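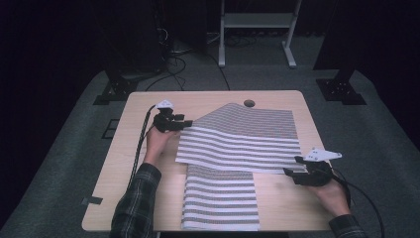
Abb. 7: Gestreiftes Tuch auf dem Tisch, obere Lage zurückgeschlagen

Wir verwenden Cookies, um unsere Website zu verbessern. Einstellungen | Alle akzeptieren

7 Tücher falten und ablegen

Dieser Abschnitt gilt für die Streifentücher der Serie Lila. Für die Tischläufer Temora siehe Abschnitt 2.

Vorbereitung

Einen Tisch wählen, auf dem das Tuch in voller Breite Platz hat. Abgerundete Ecken sind günstig, an scharfen Kanten kann das Gewebe Fäden ziehen. Krümel und Klebereste vorher entfernen.

Hinweis: Hat die Tischplatte eine Kabelöffnung, das Tuch davor auslegen. Zipfel rutschen sonst leicht hinein.

Falten

1. Das Tuch mit der linken Stoffseite nach oben auslegen. Die Streifen verlaufen quer.

2. Mit der flachen Hand von der Mitte nach außen streichen.

3. Die obere Kante an beiden Seiten fassen und zur Mitte hin zurückschlagen. Der untere Teil bleibt flach liegen.

4. Die Lage ablegen und an den Seiten ausrichten. Steht oben eine Spitze über oder laufen die Streifen im Bogen, liegt der Stoff schief. In diesem Fall die Lage noch einmal anheben und seitlich nachziehen.

5. Wellen in der oberen Lage glatt streichen, erst danach die untere Kante darüberlegen.

6. Das Tuch einmal quer zur Hälfte falten. Das fertige Paket ist 52 cm breit und passt in die Einlegefächer von Naninine.

Achtung: Nur vollständig trockene Tücher falten. Feuchte Lagen bekommen Stockflecken, die sich auch bei 60 Grad kaum auswaschen lassen.

Achtung: Nicht an einer einzelnen Ecke ziehen – der Saum verzieht sich dauerhaft.

Ablegen

Höchstens zwei Pakete übereinanderlegen, die geschlossene Kante nach vorn. Bei längerer Lagerung die Falten gelegentlich versetzen, damit keine Knicklinien bleiben.

Text: Bianka Sipos. Stand: 28. April

Weitere Anleitungen
Tischläufer Temora: Waschen und Bügeln
Einlegefächer Naninine montieren
Fleckentabelle für Baumwolle und Leinen
Servietten Rivadeneyra: Pflegehinweise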